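Flurkville Evening School
Cold Drinks at Home, Unit 2: Ice, Glass, Fizz
Handout — please bring it back for Unit 3

Welcome back! Last time we talked about syrups and how sweet is too sweet. Tonight is my favorite part of the course, the part where you stop pouring things together and start building a drink on purpose.

Start with the glass and the ice

Use a plain, straight-sided glass for practice. You can watch the layers form in it, and that teaches you more than any recipe card. Ice goes in first, always. Small drinks want only a few cubes, and you can add more later if the fizz behaves.

Keep your bottles where you can reach them without turning around. A two-tier rack on the table is wonderful for this: colors and small bottles low, tall bottles up top, bowls at the back for garnishes. 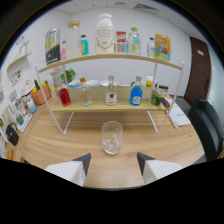
Does it matter if the ice has been in the freezer for weeks? It does, a lot. Old ice picks up the taste of whatever is stored next to it, and soda carries that taste straight to your nose. Make a fresh tray the night before and cover it.

The basic build (the Wiler method, page 7 of the course book)

Ice
Syrup, 40 ml
Anything sour, to taste
Soda water, poured slowly down the inside wall
One gentle lift with a long spoon, then stop

That last step is where most of us go wrong, me included. Stirring hard feels so satisfying! But every turn of the spoon knocks gas out of the drink.

Choosing the fizz

Plain soda water is the best thing to learn on. It has no sugar to hide behind, so you taste exactly what your syrup is doing. Buy small cans for practice, and open each one right before you pour.

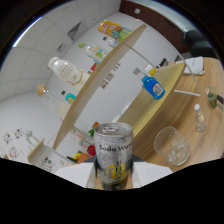

Chill it well, too. Cold water holds on to its gas far better than warm water does, and a warm can will foam up over the ice and leave you with a flat, thin drink. Overnight in the fridge is ideal — an hour is a bit short.

For Unit 3

Make the basic build 2 times at home, once with chilled soda and once with soda from the cupboard. Taste them side by side and write down what you notice. Read the Toprak chapter on sour flavors as well. It's short and really good fun.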